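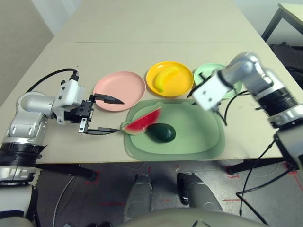 Ticket 313 — left gripper drops or skids thin items, Gastex fingers vs Danladi fingers
Opened 2025-10-31, Kayode Onyeka, Sikville bench
Status: open, waiting on parts

Left gripper is losing its hold on anything thin since we swapped finger sets. Closes fine, reports closed, item slides out on the lift. Worst one is the toy watermelon slice on the green cutting board, where the lower finger has to come in right at the rind and the tip wants to ride up on it. Banana on the yellow plate is no trouble for either finger set. Right arm not affected so far, same firmware, same controller.

Setup
Both arms on the Zultinia controller, stock gains. Left has the Danladi fingers, right still has the Gastex ones. Force limit same on both. Didn't touch the wrist cameras.

What I tried, in order

1. Re-homed left gripper, power off first. No change. Homing offset came back the same as before the swap so I don't think it's that.

2. Wiped the finger pads with alcohol. Better for a few picks, then back to sliding. Pads feel harder than the Gastex ones to me, no way to measure it here.

3. Raised force limit on left in steps of 5. Slice holds at the higher settings but now it squirts sideways if the fingers land off center. Avocado does it too, worse, it's glossy and there's nothing to grab. Put the limit back.

4. Slowed the close. Helped more than anything else. Still not good enough to leave it running.

5. Swapped fingers left to right. Should of done this first. Problem followed the Danladi fingers to the right arm. Left arm with Gastex fingers went back to normal. So not the arm, not the wrist, not the controller. Swapped them back after so the logs still match the labels.

Counts
153 picks logged on the Danladi set before I stopped. Nearly all the drops are slice or avocado. Plates got picked by the rim and held OK, though the pink one tilts if you grab it too shallow. Log is in the usual folder, drops are tagged by hand so expect a couple wrong.

Side issue, cable
Cable on the left arm loops over the top from the wrist back to the shoulder. With the wrist rolled all the way in, it pulls tight and the joint current jumps. Thought for a while that this was causing the drops. It isn't, got the same drops with the wrist straight. But it needs a longer service loop before somebody runs the full range test. Right one hangs down over the table, haven't seen it snag, would still like it clipped. Can split this into its own ticket if wanted.

Comparison so far
Gastex: softer pad, opens less, forgiving if you come in crooked. Leaves marks on the plates that wipe off.
Danladi: wider opening, easier to get around the avocado, but tips are too slick. Finger alignment out of the box was good, no shimming. Took me 2 tries to get the screws in, they're tiny and the driver in the kit doesnt fit.

If we could get the Danladi fingers with a softer pad I'd pick those. As shipped, no.

Asked Danladi support
Sent them the log and the finger swap result. Reply was to check the force limit and re-home. Already done, told them so. Asked again about a softer pad option, they say there is one, no lead time given yet.

Next
— order the soft pads, or cut our own from the rubber sheet if it drags on into January
— rerun the same picks, same order, slow close then normal close
— reroute left cable before the range test
— leave right arm alone for now, want one side that doesn't change

Please don't edit the force limit on left while this is open. It's set back to stock.

Update, same day: tried a strip of grip tape on the lower finger only. Slice stayed put on the lift. Tape peeled at the corner pretty fast and left glue on the rind. Fine as a test, not a fix. Leaving ticket open.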